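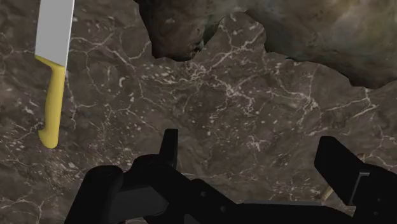 Yellow-handled knife against dark veined stone (render)

Kitchen Talk > Knives and Sharpening > Do I really need to pay for pro sharpening?

poltwood_pete
Posted June 13, 2026

Got a flyer under the windshield wiper from a new sharpening outfit in Asaddale. They want you to sign up for a yearly plan. $159 gets you "unlimited maintenance" on up to two knives, and $313 covers the whole block. They claim a properly sharpened edge lasts through 1,000 meals. A thousand meals of what? Soup?

I have a Keane chef's knife I bought in January and it already struggles with tomato skins. I also have a pull-through thing from the grocery store which everyone tells me to throw out. Before I hand over any money I'd like to hear from people who have paid for this kind of service and from people who quit paying.

marrowbone
Save your money. One medium stone and a weekend of swearing and you're set for ten years. The first knife you do will look awful. Use an old one.

The 1,000 meals line is meaningless. Edge life depends on the steel, the cutting board and whether your kids put it in the dishwasher. My sister-in-law can kill an edge in one dinner by cutting pizza on a ceramic plate.

dulldad88
I'll disagree with marrowbone, as usual. I bought the stone. I bought the second stone that the first stone supposedly needed. Then the flattening plate, because the stones dish out, and an angle guide, because I can't hold an angle. My knives were worse than when I started. I now drop them off twice a year at a guy in a hardware store, pay by the inch, and go on with my life.

Would I pay $313 a year for it? No. But "just learn it" gets thrown around here like everybody has the hands and the patience.

Frøydis Öberg
I cooked on the line for a long time and we had a service that swapped our knives out on a schedule. You got somebody else's knives back, basically. House knives, ground thin by machine, a few months from the trash. They were sharp for two days. For a restaurant that's fine, they're cheap and people drop them in the fryer.

For a home cook I'd ask the Asaddale people three things. Do I get my own knife back? Is it done on a belt, a wheel or stones? How much metal comes off each time? If the person at the counter can't answer the last one, walk out. "Unlimited" sharpening is a good way to turn an eight inch knife into a paring knife.

poltwood_pete
The flyer doesn't say a word about how it's done. It says "precision process." It does say I get my own knives back within a week, so I'd be without them for a week. What am I supposed to cut with?

marrowbone
The other knife on your plan, obviously.

@dulldad88 you didn't need the plate or the guide. You watched too many videos.

dulldad88
Those videos were linked from this forum. By you.

vuro_owner
Nobody has mentioned electric so I will. I've had the Vuro for a while now, the one with the slots. Takes a couple of minutes per knife and my wife will use it, where she never touched the stone. Is it the best edge in the world? Probably not. It cuts an onion.

marrowbone
It also chews up the heel. Look at the last half inch near the handle on any knife that's been through one of those. You end up with a hollow there, the edge stops touching the board, and your green onions come out in paper-doll chains.

vuro_owner
Mine doesn't do that.

marrowbone
Put it on a flat board and hold it up to a window. Then come back and tell us.

vuro_owner
OK there is a little light back there. I don't cut with that part.

tinroof
Different question for Pete. Are you honing it? Half the "my knife went dull" threads in here are knives that need a few strokes on a steel. Five months on a decent chef's knife shouldn't be the end of it if you only cook dinner.

What are you cutting on, too? If it's glass or a stone counter, no plan on earth is going to help you.

poltwood_pete
I hone it when I remember. Technically it's a steel that came with a different set. The board is bamboo.

tinroof
Some people will tell you bamboo is murder on edges. I've used one for years and I can't say I noticed, so take that for what it's worth. Is the steel ridged or smooth? Ridged ones are pretty rough on harder knives.

poltwood_pete
Ridged. Very ridged. It looks like a file.

Frøydis Öberg
There's a fair chance that's part of your trouble. Try a fine ceramic rod, light pressure, a few passes each side. By light I mean the weight of the knife and hardly any more. People go at it like they saw on TV and they fold the edge right over.

And don't expect a rod to bring back a knife that's really gone. If it still skates on a tomato after that, it needs real sharpening by somebody, you or the hardware store.

dulldad88
The hardware store. I'm telling you.

greta_in_asaddale
I live here and I went in to see them last week. It's a nice clean shop. I asked for a single knife, no plan, and they'll do it, they just don't put that on the flyer. I watched my knife go on a belt and the guy kept dipping it in water. It came back sharp. I can't tell you how long it lasts because it's only been a week.

They were pushy about the plan. I said no and then they offered it to me again while I was paying.

marrowbone
Belt with water is fine if he's careful. I still wouldn't buy a subscription to it.

poltwood_pete
Good to know about the single knife. Here's where I am. Ordering a ceramic rod tonight. If the Keane still won't do a tomato I'll take it to Greta's guy, one knife, no plan. Not buying stones yet. The pull-through goes in the camping box.

marrowbone
The pull-through goes in the trash.

poltwood_pete
Camping box.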